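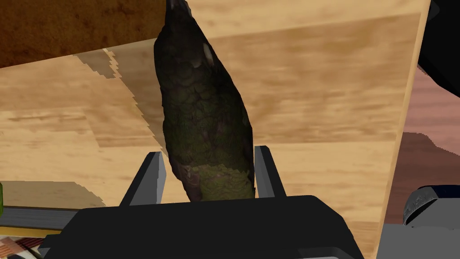
Kolbrún Holst wrote in to ask whether the new on-call rules at Sirkar apply to people who were hired before the agreement was signed. They do. The on-call section covers every hourly employee at the Sirkar and Gandar sites, whatever the hire date. Other questions received so far are answered in the sections that follow.

On-Call and Standby Pay: Frequently Asked Questions
Last updated July 25, 2019

What counts as on-call time?
Any period in which you are listed on the posted roster and must be able to report to the site within 70 minutes. Time when you are off the roster but answer a call anyway is paid as call-back time, under a separate section.

How is it paid?
Standby is paid as a flat allowance for each rostered period. If you are called in, the allowance stays in place and hours worked are paid on top of it at the call-back rate. The two amounts appear on separate lines of the pay stub.

Is there a minimum payment for a call-in?
Yes. Each call-in is paid as at least three hours. A second call that arrives inside the same three hours is treated as part of the first. A call that arrives after that starts a new minimum.

Does a phone call count as a call-in?
Only if it lasts longer than nine minutes or requires you to log in to the Eris system. Shorter calls are covered by the standby allowance. Keep a note of the start and end times.

Can I refuse a standby period?
You can refuse a period that was added to the roster less than 72 hours before it begins. Refusals should be made in writing to the shift supervisor. A refusal made within this rule can't be entered in your personnel record.

Can I swap with a coworker?
Yes, if both of you hold the same job classification. Use form 1372. The swap takes effect when the supervisor signs the form, and the allowance goes to the person who covers the period.

Do part-time employees get the full allowance?
Yes. The allowance is paid at 100 percent regardless of weekly hours.

What about employees transferred from Kvaran?
They remain under their previous terms until the end of August. After that date this agreement applies in full. Accrued rest days carry over.

My pay stub is wrong. What do I do?
Report it to payroll first and keep a copy of the report. If it isn't corrected by the next pay date, contact Aminu Olatunji (Sirkar) or Sulastri Tambunan (Gandar) to open a grievance. Attach the roster page and the stub for the period in dispute.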